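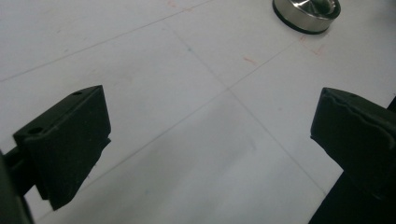 Pencil lines and little coloured marks on one of the white worktops at Storholm

I'd been meaning to go to the Storholm open day for years, and this time I finally got myself on the Thursday afternoon tour. It's a bus and then a long plod up from Grukbridge (wear proper shoes!), but they give you tea at the door, so all was forgiven.

Our guide was Padmavathi Annamalai, who talks at a terrific pace and clearly loves the place. There were 14 of us shuffling along behind her, and I kept getting left at the back – I'm a terrible one for stopping to look at things. What I stopped for most was the worktops. They're plain white and people draw straight on them, faint pencil lines and small coloured marks, and I could have stood over them all day. There was a round stainless-steel thing sitting on this one too, which I meant to ask about and then forgot.

I did ask about the drawing. Padmavathi said it saves hunting for bits of paper, and that some benches get wiped every week while others are left alone for months. I came home wanting to scribble on my kitchen table.

Upstairs is the Kazemi room, with the old sample drawers. There are 3,642 samples in there, each with a handwritten label, and we were allowed to open any drawer we liked. I found one labelled 895 with a tiny sketch of a duck beside the number.

The shop is small and a bit dear, but I bought a pencil and a tea towel. Next open day is in March and you do need to book.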